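Unit 4: Blocks, Keys and Ledgers 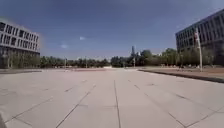
A wide plaza paved with large, pale slabs.

Course: Digital Money and Records, Edbridge evening program
Notes prepared by Morag Shearer, revised 10 Aug 2018

Read these notes before the lab. You need Unit 3 (hash functions) first. If you missed it, the handout is in the course folder.

1. What a ledger does

A ledger is a list of transfers in order. A bank keeps its own ledger and you trust the bank to keep it right. In a shared ledger, many computers hold a copy and follow the same rules for adding to it. The balance of an account is not stored anywhere as a single figure in the system we use in class. It is worked out from the transfers that came before.

2. Blocks

Transfers are gathered into blocks. Each block holds:

- a batch of transfers
- a time stamp
- the hash of the block before it
- a number called the nonce

If someone changes an old transfer, the hash of that block changes, and the next block no longer points to it correctly. To hide the change they would have to redo every later block as well, and get the rest of the network to accept the new version.

The practice chain on Tuver, our class server, has 751 blocks. Block 33 has been altered on purpose. In the lab you will write a short script that finds it by checking each stored hash against the one you compute.

3. Keys and wallets

A wallet does not hold coins. It holds keys. The private key signs a transfer and the public key lets other people check the signature. An address is made from the public key.

Students mix these up every term, so learn them separately. Anyone with your private key can spend from your address. If the key is lost and there is no backup, the coins stay on the ledger but cannot be moved. There is no help desk to call - this comes up again in Unit 6, when we look at exchanges that hold keys for their customers.

4. Agreement

Two blocks may be found at nearly the same time. Some computers will see one first and some the other. Under proof of work, each computer keeps building on the chain with the most work behind it, and the shorter branch is dropped. Transfers in the dropped block go back to waiting unless they are already in the other branch. For this reason a seller may wait for several more blocks before shipping goods.

Proof of stake picks block makers in a different way, by coins locked up as a deposit. We cover it only briefly. Senga Rankin will give a guest session on it in January, in the Carnegie room.

5. Case for discussion: Jondel

Jondel is a made-for-class token with a fixed supply of 800 coins. All of them were issued in the first block. Come ready to talk about the following:

What pays the people who run the network if no new coins are issued?
What happens to the supply people can use when keys are lost?
Would you record a warehouse inventory this way, or use an ordinary database?

Written work

Hand in your script and one page on the third question. The lab counts for 10 points. Late work loses a point a day - email Morag before the deadline if you need more time.

Next unit: fees and the waiting pool.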